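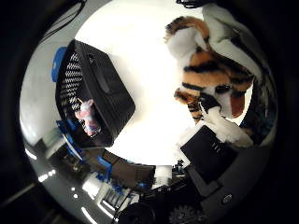 Wrist camera view during the plush toy round, with the tiger at the finger plate.

Two grippers, one very patient tiger

The soft objects round of our gripper comparison is finally under way, and it has been the most fun we've had at the bench since February! If you stopped by the Hondham workshop lately and wondered why the robot people were arguing over stuffed animals, now you know.

Some background for newer readers. We have two grippers that fit the same arm. The Britel is the older one, with a firm grip and a controller we know inside out. The Gadton arrived this summer and has a gentler closing motion that you can adjust in 16 steps (we have mostly used the bottom four). Both did fine on blocks and tubes, so we moved on to things that squash.

Plush toys are wonderful for this. They fold, they roll away from the fingers, and fur gives you very little to judge an edge by. A big striped tiger is harder than a small pink toy, which surprised a few of us. There's so much of it that the gripper can get hold of a paw while the rest of the body swings off somewhere else. We ran 28 tries per gripper on the tiger alone. The Britel held on 11 times through a full lift and turn. The Gadton managed 16, and most of its misses came early, before we slowed down the approach.

The other half of the story is the wrist camera. We swapped the narrow lens for a very wide one, and I'm a convert. Yes, everything bends, and bright areas wash out badly when the arm tilts up (we're still playing with exposure, and a lower setting helps some). But you get the fingers, the toy and a good bit of the room in one view, and it is so much easier to see how a grasp is going. With the old lens we were mostly looking at fur.

We have saved 1572 short clips so far, from both lenses, and they need sorting. If you have a free evening and like looking at toys from odd angles, come and help! You don't need any robot experience. The labels are "held," "slipped" and "missed," plus a notes box for the weird ones.

Next up is the same test with the toys piled in a bin, where reaching past the walls will matter as much as grip. Our friends at the Bragança lab are trying a similar setup with cloth, and we plan to swap notes once both rounds are finished. Old plush toys are welcome too, the floppier the better. Leave them on the shelf by the workshop door.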